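17th July

Long day with the equipment budget, and I still don't have a number I like! Kourosh Kermani wants two more hand-held grippers before August, and he wants them from Salport, who quoted us 1,728 for the pair with spare finger tips thrown in. Wendell Pettigrew says wait for Flores to come back with their price (he always says wait). I'm somewhere in the middle – I want the grippers, but I also want money left over for mounts and cables, which everybody forgets until the boxes are already open.

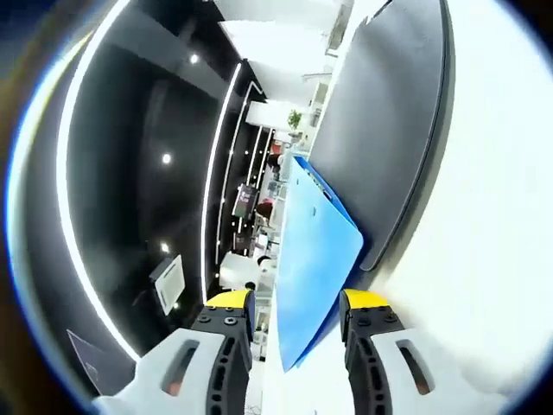
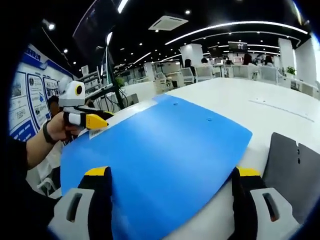 The budget sheet has more than 44 lines in it now, and I spent most of the afternoon arguing with myself over the small stuff. Finger tips are the worst. We use the yellow ones, and Undby only sells them in packs of 6, so do I buy one pack or three? And then there's stuff to practice on. The blue plastic folder is a good cheap item, flat and thin and a bit of a pain to pick up, and I put in for a whole stack of them plus the dark gray kind. Kourosh laughed at me for giving folders their own line. Fine, but somebody has to pay for them!

Clevska sent a brochure for a proper robot arm, and I read the whole thing over lunch when I should have been eating. Way out of reach this year. I stuck it in the drawer anyway – maybe next budget. Tomorrow I need to call Salport and ask if shipping is included, and find out what Wendell did with the old invoice.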